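Okay, pumpkin people, gather round. I have been promising a post on how I clean and store the little decorative ones, and it's finally cool enough in the evenings that I feel like talking about fall. (1/8)

First, the haul. I keep mine in two Oltmanns crates at the bottom of the hall closet, and every July I swear I'll go through them early, and every year I'm doing it the night before I want them on the windowsill. (2/8)

The worst part is the dust. It settles into every little groove, and if you go straight in with a wet rag you just make a gray paste and push it around, so I always start dry. Something soft and fluffy, the shaggier the better! (3/8)
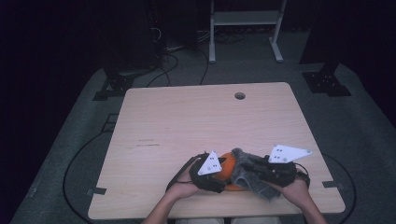 Tien-fu Shek wrote back to ask whether a fluffy cloth sheds on painted ones, and says a flat microfiber did a nicer job on a set from Wistalgate that had a bit of glitter on the stems. (4/8)

Good point, and yes, a brand new fluffy cloth can shed like a cat in spring. I wash mine twice before it goes near anything painted - no fabric softener, warm water, and then a good long shake over the porch rail. For glitter I'd go flat microfiber too, or a soft makeup brush if you have an old one lying around. (5/8)

My own way of going about it, for what it's worth: hold the thing still with one hand and bring the cloth round with the other, top to bottom, small strokes. I used to scrub in circles and took the finish right off a sweet little Staraveo one that my aunt gave me. I still put it out, but I turn its bald side to the wall. (6/8)

Sticky spots get a barely damp corner of an old T-shirt and then a dry wipe straight after. After that they sit out overnight before they go anywhere near tissue paper, and I do mean overnight, I lost a few to mildew the year I got impatient. (7/8)

Next up is the garland, which has 40 tiny gourds on it and a knot I have been ignoring since last November. If you have a trick for knots in jute twine, please tell me, I am all ears and I have tea. (8/8)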